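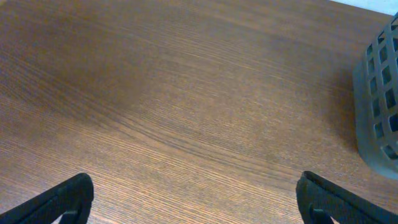 # Bench rules for two arms and a basket

Most of the written guidance on robot safety assumes a fence. A growing share of the work is done without one, on ordinary tables, with small arms that a person can reach over. The Gurlow practice note, now in its second revision, is an attempt to set down rules for that kind of bench. It runs to 5 sections and deals mainly with grocery handling, where arms move packets between a basket and a tabletop.

The first section covers the bench itself. The surface must be cleared and wiped before each run, and a fixed container must have a marked home position in the run sheet. Tape on the table is discouraged. Wrist cameras pick it up, and a model trained against a taped corner will look for the tape. The note asks instead for a measured offset from two table edges, checked with a rule at the start of each shift.

Gripper checks come next. Fingers are to be opened fully and inspected with nothing between them, then closed at low force. Any lateral play at the tip is recorded. Zornuvby, which runs benches to the Gurlow note, logged 224 gripper checks in its first month and found that 223 met the tolerance. The remaining one was traced to a fastener that had been replaced without thread locker. The site now counts a fastener change as a maintenance event, with a fresh check before power is restored.

The third section, on load selection, drew the most comment during drafting. An earlier version allowed any packaged item under a set mass. Mass proved a poor guide to difficulty. A soft pouch shifts its contents when lifted, and a box keeps its shape but can wedge against a basket wall.

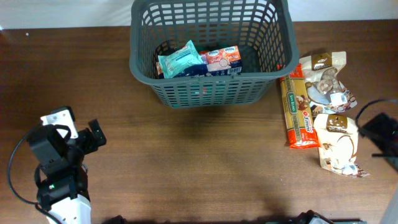

The revised text therefore sorts goods by packaging: rigid box, soft pouch, and long flexible pack. Dried pasta falls in the third class and must be gripped near its midpoint, with the window side recorded. Resealable pouches may overlap other items on the table, provided the overlap is noted before the run starts. Retail labels stay on. Covering a barcode changes both the surface friction and what the cameras see.

Where two arms share a table, each is assigned a side, and the basket is treated as common ground. Only one gripper may be below the rim at a time. The note leaves the method of enforcement to the site. Ma, a smaller operator, uses a software lock. Fiken relies on a spotter with a stop button, an arrangement the note permits at speeds up to 100 millimetres per second.

Cable routing gets a short section of its own. Slack must be sufficient for full travel at every joint, and no loop may hang over the basket. Indicator lights should be visible from the operator's chair. A light hidden by the arm at rest counts as a fault.

The final section deals with records. Each run sheet lists the items, their starting positions, the arm assignments and any manual intervention, including a hand placed on the table to straighten a packet. Comments on the second revision close in November.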